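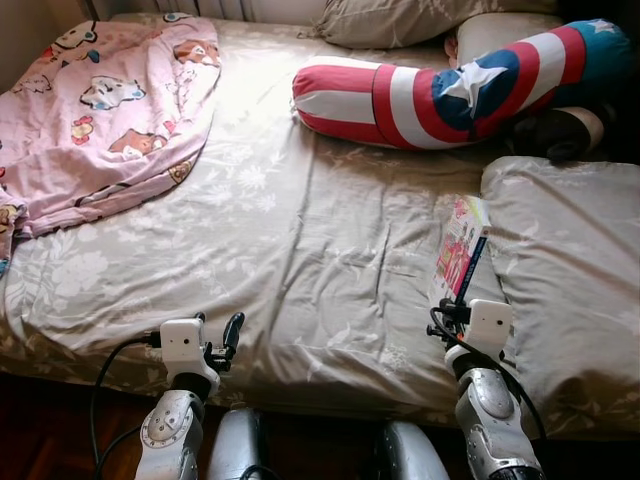 Figure 1. Bed task, right gripper holding a slim box next to the gray pillow.

Handout 4: Notes for the Trulis demonstration, 17/03/2026

Read these before we leave for Cunine. The visit replaces the usual lecture, and the lab report is due at the next class. Maximum 500 words.

The task is tidying a bed. Rigid objects are the easier part. A box keeps its shape when the fingers close, so one good grasp point is enough. Watch the angle of the box to the fingers and note whether it changes during the lift.

Cloth and pillows are harder. A blanket has no fixed outline, and a long cushion bends when it is pulled from one end. Both wrists carry a small lens, so compare what each arm could see with what it had to reach.
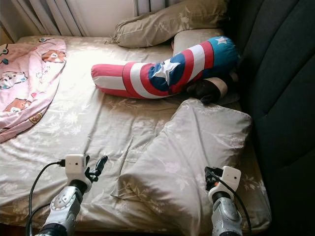

Figure 2. Right gripper against the bedding, near the edge of the large pillow.

For the report, pick one grasp and cover:
- where the fingers made contact
- what the other arm was doing
- what the light did to the printed fabric

Reading: Ansari notes, section 11. The November handout on grippers is also useful.

Sirkton course office, Room 20 | Back to top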